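Why Can We See a Clear Plastic Box?

673 views 14 shares 3 comments

Look at a window in your home. You look through it and you see the street, a tree, maybe a cat. You almost do not see the glass. Clear plastic is like this too. Light goes through it and continues on its way to the other side.

So here is a good question. If light goes through a clear box, why can we see the box at all?

Some of the light does not go through

When light arrives at smooth plastic, most of it passes inside. But a small part jumps back, like a ball from a wall. We say that this light is reflected. If it jumps back directly to your eye, you see a bright white spot or a line. This is called glare.

Edges bend the light

The edge of a box is thin and it turns sharply. There the light must bend and go in another direction, so less of it comes to your eye from that place. For this reason the edge can look dark, even when the plastic has no color.

Corners and curves help us

A flat wall is difficult to see. A curved part is easier, because it catches light from many sides. Find the smooth, round corners of the dip in the front wall of this box, and the white shine on it. Then follow the thin dark line of the rim.

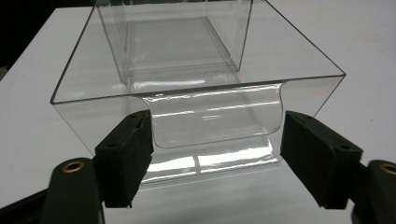

Try it at home

Put a clear plastic box on a white table near a lamp. Move your head slowly to the left and to the right. The bright lines will move also! Now put a sheet of dark paper under the box and look again. Which lines are easier to find now, the dark ones or the white ones? Draw both on paper and compare them with a friend.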